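Kitchen and Canteen Staff Wanted for a New Way of Working – Fadley Dining Services

4 minute read
Print this page | E-mail this page

Fadley runs the staff canteen and the small pantry kitchens at the Povlow site. We are bringing two-armed robots into the pantries this year, and we're looking for people to work alongside them. We have openings for pantry attendants who will spend part of every shift teaching, checking and correcting the machines, and the rest of it doing what pantry attendants have always done. No technical background needed!

The practice table, with the kind of everyday things the arms are learning to handle:

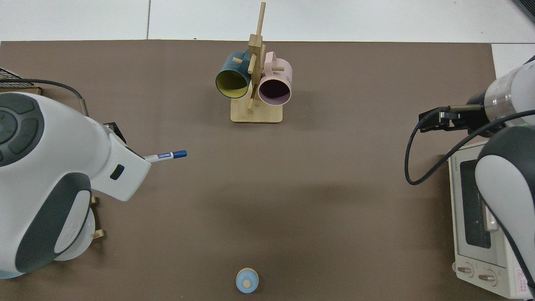
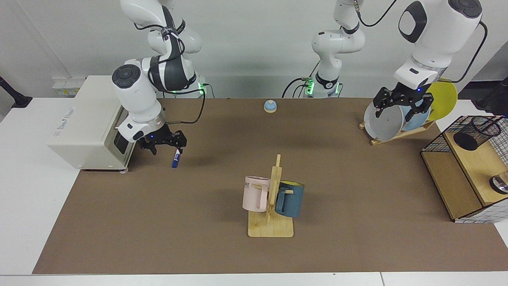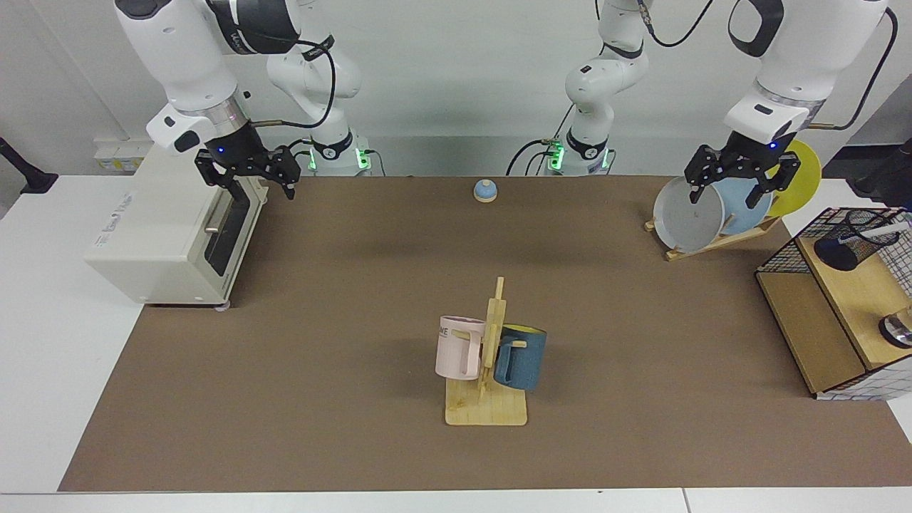
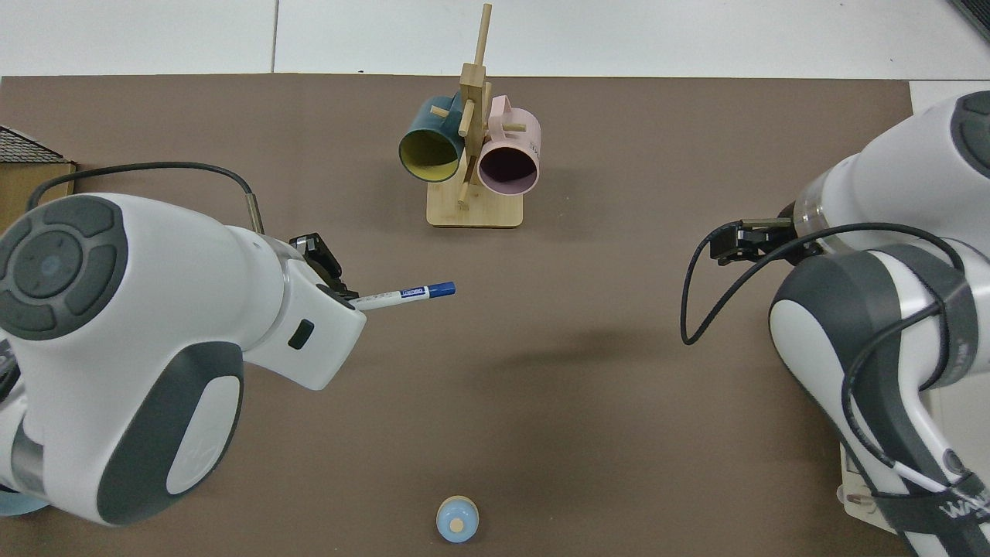 We have 40 attendants across the site now and we want to hire more for the Kinsella building, where the pantries serve 266 office and lab staff. The robots will take on a share of the clearing and putting away. You will take on things we have never had enough hands for: talking to the people who use the pantry, keeping the shelves stocked the way they like them, and running the afternoon coffee table, which has been closed since March because we couldn't staff it.

People ask us right away if this is a way to cut jobs. Every attendant who is here now keeps their position and their hours, and that is written into the agreement they signed with us. The new openings come on top of that. What does change is the work itself, and we would like you to know that before you apply. There is less carrying and less bending over the dish racks. There is more watching, more deciding, and more writing things down. Some of our people love it. A couple of them missed the rhythm of the old shift and asked to move back to the main canteen, and we made that move for them without any fuss.

What a shift looks like

You start with the pantry round: milk, fruit, coffee, cups, wipe-down. After that you go to the practice table for a session of 57 minutes (an odd number, we know, but it fits between the two delivery slots). At the table you set things out for the arms, give them a job, and keep an eye on how they do it. When something goes wrong you stop them, put the table back in order and write a short note. Then you have a break, a real one, away from the table. The afternoon is yours and the pantry's.

The notes matter a lot. Hammad Abbasi, our training lead, reads all of them. An attendant's note that says "I would never pick a mug up from that side when it's full" is worth a great deal to him, and he can't get it from anywhere else. You know how a kitchen moves. He wants that knowledge in the room from the beginning, and so do we.

"I was sure I'd hate it," says Meron Ambaye, who moved over from the main canteen last year. "The first week I kept wanting to reach in and do it myself. Now I catch myself explaining to people at dinner how you're supposed to set a plate down. My back is better too, I'll say that."

What we are looking for

- Some time spent in a kitchen, cafe, canteen, hotel or care home. Paid or unpaid, we don't mind.
- Patience. The arms can be slow, and you will see the same job done many times over.
- You say so when you think something is unsafe or silly, even if the person you're saying it to is an engineer.
- Enough written English for short notes. Spelling is not graded.
- You can be on your feet for part of the day. If that's difficult, get in touch anyway – we have a seated setup at one of the tables and can talk about it.

What you get

The pay is one grade above our regular pantry rate, and it starts on your first day of training. You get paid training, meals on shift, a locker, work shoes, and a place on the food safety course if you don't have the certificate yet. Full time and part time are both possible. We try hard to keep shifts the same from week to week so that people with kids or classes can plan.

Training is run by Nabila Sutanto and takes place at the Povlow site. You learn the stop buttons before anything else, and you don't run a table alone until both you and she are happy with it. There is no deadline on that. One of our best people took twice as long as everybody else and now trains the new starters.

How to apply

Send us a few lines about where you've worked and which hours suit you. A resume is fine but you don't have to have one. You can also fill out a card at the canteen desk, building 43, and leave it with Fotis Athanasiadis. Applications close on 21st June. We answer everybody.

If we think it could be a match, we'll invite you for a visit before any interview. You can stand at a practice table with one of our attendants, try giving the arms a job, and ask the staff whatever you want with no managers in the room. Bring a friend or a family member along if you like! The interview comes after that, with Ingegerd Dahlgren and one attendant, and the attendant has a full say in who we hire.

If you applied last time for the Burari building, you are very welcome to apply again. Just mention it, and we'll pull up your old card so you don't need to repeat everything.

Contact: Fadley Dining Services, Povlow site, canteen desk | © Fadley Dining Services | Back to top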